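Recording two-arm demonstrations: a working guide

Start with one task and write it down in a single sentence before anyone touches the leader arms. Ours in April was "lift the can by its handle". If two operators read the sentence differently, rewrite it.

Put the object on its pad and bring both grippers in slowly. Check the wrist view first, then the overhead one. The handle should stay in sight in at least one wrist camera during the whole approach.

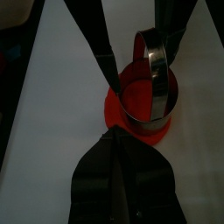 How many demonstrations do I need before training?
Thirty is enough for a first run on a simple lift. Add more once you know where the policy fails.

Next, plan your handover tasks. These need more care than a single lift, as both grippers are near the same object and a small slip spoils the episode. Agree which arm holds and which arm takes. Osvaldo Sales records his at half speed for the first 18 and then works up.

Keep other objects on the table — the policy has to learn to ignore them.

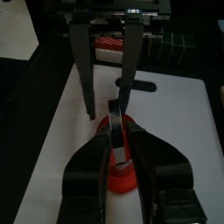

Right gripper holding the red ring over the cutting board, second gripper above.

Move the surrounding objects between episodes. A hand's width is plenty. Save the layout with the episode, and use the fixed camera for this, as the wrist views miss too much of the table. 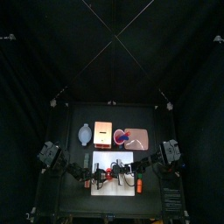 Ballham Robotics Notes, Issue 2, p. 18

Label each episode as soon as it ends. We use three labels: good, usable and discard. Sibusiso Mabaso went back through all 2,881 episodes in the Avano set and found that most of the wrong labels had been added at the end of the day.

Discard an episode if a camera dropped out or the operator stopped to think for more than a few seconds. Keep the ones with a clumsy grasp and a clean recovery.

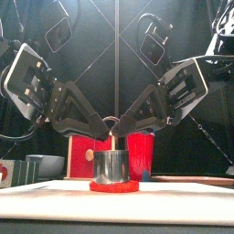 Last, replay a few episodes on the arms with the table set as it was recorded. If the replay drifts, check the joint offsets before you record any more.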